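Unit 4: How far can we trust a stock list?
Heritage Railway Records, handout for the August session

Most of you will have met the Prarnanwood list by now. It gives 16 carriages as "under restoration." I would treat that phrase with suspicion. At Prarnanwood it has covered a coach with fitters inside it and a coach under a tarp that had seen no work in years.
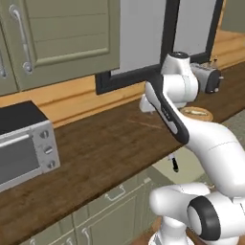
Fig. 1. Green cabinet door with curved silver handle, wood trim and black-framed window.

Rhun Morris argues that the workshop cards settle the matter. I doubt it. Cards at the Brerno shed were filled in after the job, sometimes by a person who wasn't there. Coach 361 has two cards for one repaint, and they disagree on the color.

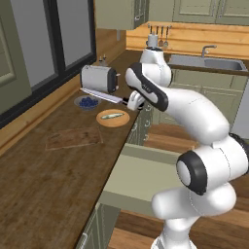
Fig. 2. Robot arm holding a kitchen knife beside a toaster.

Nerys James prefers photographs with a known month. Better, but a fresh coat of paint says little about the frame under it. Ask who paid for the work, and look for the invoice. 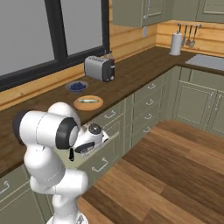 The same goes for mileage. "400 miles since overhaul" means little until you know what the overhaul included. For next time, read the Alard coach file, pick one claim in it, and bring whatever evidence you can find against it.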